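Sastotine — a small media server image for single-board computers

Sastotine is a ready-made system image which turns a small ARM board into a music and video server for the home network. You write it to a memory card, put the card in the board, connect a disk with your files and wait until the first start is finished. The server has no desktop. Everything is done from a browser on another machine, or over SSH if you prefer the command line.

This README covers the release named Toledo. If you still use Clivholm, please read the part about upgrading before you do anything with your card.

What is in the image

The base is a reduced Debian system. On top of it there is the Heklow library service, which reads your folders and builds the index, a file share for Windows and Linux clients, and a web page for settings. Transcoding is switched off by default, as the smaller boards become very slow with it. You can turn it on in the settings page under Playback.

What you need

A 64-bit board with at least 1 GB of memory
A memory card of 18 GB or larger
A power supply of good quality — a weak one is the most common reason for strange disk errors
A network cable for the first start (wireless can be set up afterwards)
A USB disk formatted as ext4, exFAT or NTFS

A keyboard and a screen are only necessary if your router doesn't show the addresses of connected devices. In that case connect both, log in at the console and type: ip addr

Writing the card

Download the compressed image and the checksum file to the same folder. Check the download first:

sha256sum -c sastotine-toledo.sha256

Then unpack it and write it to the card. Replace sdX with the name of your card, and look at it twice, because dd doesn't ask any questions:

xz -d sastotine-toledo.img.xz
sudo dd if=sastotine-toledo.img of=/dev/sdX bs=4M status=progress conv=fsync

On Windows any common card writing tool will do.

First start

The first start takes up to 12 minutes. During this time the system enlarges its partition, creates new SSH keys and restarts once. Please don't remove the power. When it is ready, open this address in your browser:

http://sastotine.local:8040

If the name is not found, use the IP address. The page asks you to choose a password for the user "media". There is no default password, and SSH stays closed until you have set one.

Adding your files

Connect the disk and open Library, then Add folder. Heklow reads the new folder immediately and after that looks for changes every 40 minutes. The interval is in /etc/heklow/library.conf:

scan_interval = 40
max_depth = 12
follow_links = no
batch_size = 100

A lower batch_size helps on boards with little memory. After a change in this file, restart the service:

sudo systemctl restart heklow

Upgrading from Clivholm

There is no upgrade in place. The database has a different format, and I didn't manage to write a converter that I would trust. Export your playlists in the old version (Settings, Export), write a new card, and import them again. Your media files are on the USB disk and are not touched by this. Keep the old card until you have seen that everything plays.

Known problems

Album covers larger than 18 MB are ignored without a message.
Some USB adapters go to sleep and don't wake up again. Setting "Keep disk awake" to on solves it for most of them.
File names with a line break inside stop the scan. Rename them — the log shows the last folder that was read.
The console uses the British keyboard layout. To change it, run: sudo dpkg-reconfigure keyboard-configuration

Reporting a bug

Please write which board you have, which power supply, and attach the output of:

sastotine-report > report.txt

The report contains the names of your folders, so read it before you send it. Translations of the settings page are welcome too. The text files are in the folder web/lang, one per language.

Licence

My own scripts are under the MIT licence. All other packages keep the licence of their authors, see /usr/share/doc on the card.
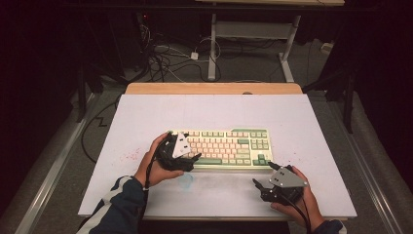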